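The Kitchen Is Always Clean in There

I have spent most of a winter reading papers about robots that learn household chores in simulation, and I've come to envy the households. The bench is wiped. The kettle is where a kettle should be. No one has left a lunchbox open beside it since Thursday.

The latest to cross my desk is the Prellenholm result, which trains an arm on 200 simulated kitchens and reports that it can then manage in one it has never met. The unseen kitchen is also simulated. This comes up on page 13, in a sentence you could easily miss if your tea was getting cold.

I don't want to be unkind about the method. Varying the kitchens is sensible, and the authors vary them with real diligence: the colour of the cupboards, the grain of the bench, the spot where the chopping board goes. A policy that only knows one sink has learned that sink and very little else. 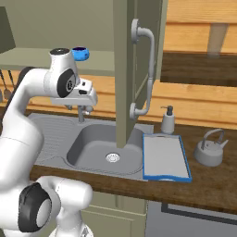
Harju, replying to an earlier grumble of mine on the Patwood mailing list, wrote that I had the whole business backwards. You don't fault a flight simulator for having no real weather, the message went, you fault the airline that skips the test flight, and would I please say how else a small lab is meant to get 30 hours of practice before lunch.

Fair enough, and I have no answer to the bit about lunch. Simulated practice is cheap, and cheap practice is how small labs stay in the game. My quarrel is with the word "generalises", which gets into the abstract well ahead of any evidence from a kitchen with plumbing. Moving from one rendered room to another is a result. I'd simply like it labelled as that one.

The Stulten group managed it last year. They ran their policy in simulation, then in 2 real kitchens, and printed both success rates side by side in the same table. The second column was dreadful. I've cited that paper more than any other since, mostly for the second column, and I gather the authors have mixed feelings about this.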